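**Pidundale Community Choir, spring meeting, May 9, 2019**

Great turnout again! Paraskevi Bakalis opened and we went straight to the concert news.

**Spring concert.** Ticket sales came to $3,597, our best ever, and once the hall and the piano tuner were paid we had $2,391 left. Lots of happy noise at that. The altos want it noted that the Nyanda lullaby got the loudest applause of the night (it did!).

**Music for fall.** We're going with the Climwood folk set, all 57 pages of it. It's a big sing and the tenor line in the second song is gorgeous. Paraskevi will order copies this week.

**Risers.** The old ones wobble and everyone in the back row knows it. Agreed to spend up to $600 on a used set. Nazareno Valentini has found one in Luvix and will drive over to look.

**Rehearsal night.** Long, cheerful talk about moving to Tuesdays. Small parts and white washers were out on the table.
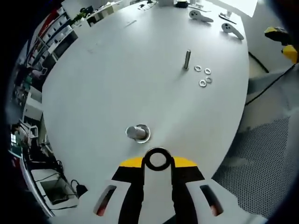

Nazareno said Tuesdays would suit the basses fine, so long as we still finish by nine and keep the tea break. Carried, with the tea break safe.

Next meeting after the summer picnic. Bring a song!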